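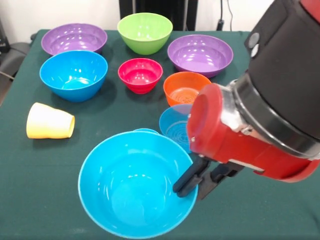

Photo: Ohemaa Dankwa

Eating from the same bowl: portion sizes and shared meals in four student houses

Project report, Food and Society module
Submitted 15 January 2018

Why I chose this subject

I grew up in a house where supper came out in one big dish and everybody helped themselves, and when I moved into halls I was quite taken aback to find people cooking one portion of pasta at a time, side by side at the same hob. My tutor suggested I stop grumbling about it and write it up properly, so I did. The question I settled on was a simple one: do students who share a main meal cook differently, and spend differently, from students who eat alone?

How I went about it

I asked four houses to take part - Kustel, Willari, Han and Wamer, which are the names on the doors and will mean something to anyone who has lived on our side of the hill. Kustel and Han already had a cooking rota of sorts. Willari and Wamer did not, and most people there kept their own shelf in the fridge. Each house kept a food diary for 10 days, writing down what was cooked, who ate it and what got thrown out. I also collected till receipts, and I visited every kitchen twice to talk to whoever was in (I was usually fed, for which many thanks).

I had hoped for more diaries than I got. Two people at Wamer stopped writing theirs after the first weekend, and one from Willari came back with a good deal of curry on it, though I could still read most of the entries.

What I found

The sharing houses cooked bigger meals and fewer of them. A typical pot of stew at Han used around 200 grams of dried beans and fed the whole table, with a bit over for somebody's lunch. In Willari the same evening might see four separate pans on the go and three half tins of tomatoes left in the fridge, and it was those half tins that kept turning up in the waste column.

Spending was harder to compare. Kustel bought meat more often than anybody else, which pushed their bills up, and one large bag of rice at Han had been bought before the diary started. I have left both in the tables in Appendix 2 and marked them.

What I would do differently

I would start earlier in the term, as people eat oddly in January, and I would weigh the leftovers instead of asking for a guess.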